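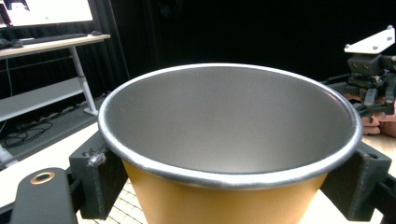 4.2 杯口、杯身和“放不回去”的杯子

说到锥形杯，我得先坦白一件事：这一类在最初的编码表里根本没有单独的位置。我当时图省事，把所有没有把手的杯子都塞进了“直筒及其他”，结果编到一半就后悔了。图2里的杯子就是典型的“其他”，口很宽，往下收，外壁是哑光的芥末黄，里面是光滑的灰色，杯口还有一圈卷起来的银色金属边。你说它是直筒吗？显然不是。可在我那张表上，它跟玻璃水杯、纸杯、漱口杯挤在同一行里，挤了好几个星期（编码表的旧版我还留着，看一次脸红一次）。

后来我把锥形杯单独拎出来，登记在册的227只杯子重新编了一遍。这批杯子来自Larkix项目走访的36间公共茶水间和合租厨房，走访从二月开始，大部分集中在Selard那几栋楼，Peixoto的点少一些，但杯子的种类反而杂得多。重新编码之后，锥形杯一共38只，比我预想的多！我原以为大家家里都是马克杯，看来是我自己太爱用马克杯了。

为什么要跟杯子的形状较这个劲呢？我们这篇文章关心的是收拾，也就是一只杯子洗完以后到底去了哪里。4.1节已经讲过，有把手的杯子去向比较集中：挂钩、杯架、柜子下层，基本就这几处。锥形杯可不一样，它在同一间厨房里能出现在好几个地方，窗台、微波炉顶、沥水篮最边上，还有一次我是在放茶叶的抽屉里翻到的。受访者说起它来也常常用“随手”这个词，“随手搁那儿了”“随手一扣”。我把这种情况叫作“无位杯”，名字取得不太讲究，但写田野笔记的时候特别顺手，后来就一直用下来了。

先说杯口。访谈里有人提到，卷边的杯子扣着放比较让人放心，觉得嘴碰的地方厚实，磕一下也不怕；也有人正好相反，嫌卷边底下藏水，扣在台面上第二天掀起来有一圈水印，看着就不想用了。这两种说法我都记在同一类编码下面，叫“口沿顾虑”。我自己是站在后一边的，所以编码的时候特意让自己慢一点，每条都回去听了录音，免得把别人的话听成我想听的意思。图2那种宽口、带金属卷边的样式，在访谈里被提到时两派都有，吵得还挺热闹。有位受访者干脆说，她把这种杯子正着放，杯口朝上，上面盖一只小碟子，因为“扣着我不放心，敞着我也不放心”。

再说杯身。锥形杯口大底小，理论上最适合一只套一只地摞起来，厨房用品店也是这么摆的。可是我们看到的摞法很少能摞得住。原因倒不复杂：茶水间里的锥形杯往往不是一套，斜度各不相同，硬摞上去要么卡死，要么歪着。有一间厨房里两只杯子卡在一起，大家就当它们是一只用，里面那只喝水，外面那只隔热，据说已经好一阵子了（我问能不能借来拔一下，被拒绝了）。我在编码里给这种情况留了个“套叠固定”，出现得不多，但实在舍不得删。

颜色这一项，我本来是当作背景变量顺手记的，没指望它有什么用。写到这里却不得不多说两句。有一部分杯子是内外两色的，像图2那样外黄里灰，受访者描述它们的时候，几乎都先说外壁的颜色：“那只黄的”“蓝的那个”。里面是什么颜色很少有人提，除非话题转到茶渍。浅色内壁的杯子，大家会主动说起刷杯子的事；灰色内壁的，说得就少。我不敢说灰色内壁让人少刷了几次，手上的材料撑不起这么大的结论，只能说在我们的访谈里，茶渍这个话题跟灰色内壁的杯子碰面的次数不多。下一轮走访我想专门问一问。

外壁颜色还有一个作用，就是认杯子。公共茶水间里颜色鲜明的杯子更容易被当成“某个人的”，哪怕谁也说不清是哪个人的。芥末黄、砖红这类颜色尤其如此。别人洗碗时碰到这种杯子，会把它放到显眼的地方，等它的主人来拿，于是它就一直待在显眼的地方。前面说的窗台和微波炉顶，有不少就是这么来的。换句话说，有些“无位杯”是被好心人放成无位的，大家都怕收错了地方，收到最后哪儿都没收进去。这一点跟我们第2节引的家庭收纳文献对不太上，那些材料讲的多半是一家人，谁的杯子谁心里有数。

我们还试过一个小小的改动。在Selard的一间茶水间里装了一块Ginberg搁板，位置在水槽右手边，深度刚好放得下一只宽口杯，上面什么标签也没贴。当时我满心以为锥形杯会慢慢搬过去，结果最先占领那块搁板的是洗洁精，然后是一盆绿萝！锥形杯倒是也来了，只不过都排在绿萝后头，取用时得先把花盆挪开。这次尝试我没有计入统计，因为装好之后茶水间正好换了一批人，前后没法比。写在这里主要是给想做类似事情的同行提个醒：搁板装好以后先别急着走，看看头几天都是什么东西上去的。

关于尺寸，我得承认测量做得比较粗。杯口直径是现场拿软尺绕一圈再换算的，遇上卷边的杯子，软尺该贴着卷边外侧还是压在卷边下面，我和录音整理的同事起初做法并不一致，后来统一贴外侧。因此卷边杯的口径会比不卷边的略微偏大，读表4的时候请把这一点放在心上。锥形杯的斜度我们没有量，只分了“缓”和“陡”，全凭目测，两人分别判断，意见不合的就一起再看一遍照片。有些杯子只拍到了上半截，看不到底，这种就只记杯口和外壁，斜度一栏空着，不硬猜。

最后补一句跟4.3节有关的。锥形杯在沥水篮里的位置，多数靠边，很少在正中间，受访者的解释是它“占地方”。这话我一开始没当回事，后来把沥水篮的俯视草图摊在桌上一张张比，才觉得问题可能出在杯口：宽口杯倒扣下去，压住的格子比同样容量的直筒杯多，旁边的碗就不好插了。沥水篮的格子怎么分、碗和杯子怎么抢位置，下一节接着讲，草图也都放在那里。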